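Washing and Wearing Fleece: Your Questions

I've been answering mail about fleece for ages now, mostly from my desk over the shop in Sketivdale, and the same questions keep coming back (I don't mind, I love talking about this stuff!). So I've put my answers in one place.

Can I put sherpa fleece in the washing machine?
Yes, if the label says so. I wash mine cold on the gentle cycle, inside out, with half the detergent I'd use on jeans. Zip the zippers first or they'll chew up the pile.

What about fabric softener?
Please don't! It coats the fibers and the curls go flat and kind of greasy. A splash of white vinegar in the rinse works fine for me.

My jacket came out of the dryer all crunchy. Is it ruined?
Probably a bit, sorry. High heat melts the tips of polyester pile. You can brush it with a soft pet brush while it's damp, and that loosens things up, but melted is melted. I hang mine over a chair overnight now.
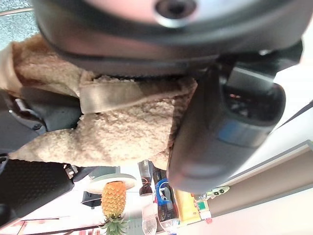
Beige sherpa with a nubby, curly pile.

Do light colors get dirty faster?
They show it faster, anyway. I wore a cream one all through April and the cuffs were gray by the end. Dish soap and an old toothbrush, then a normal wash.

Does fleece shed?
It does, and the first couple of washes are the worst. I use a mesh bag and clean the lint filter after every load. Wash it on its own, too, unless you like fuzzy black socks.

Which do you like better, the Jilline or the Sârbu?
The Jilline is softer and the Sârbu is warmer, so it depends how cold your car is in the morning! My friend Florin Bucur swears by the Sârbu for walking his dogs.

Can I drop something off for repair?
Sure, Thursday is repair day. Torn seams and zippers only, and wash it first, please.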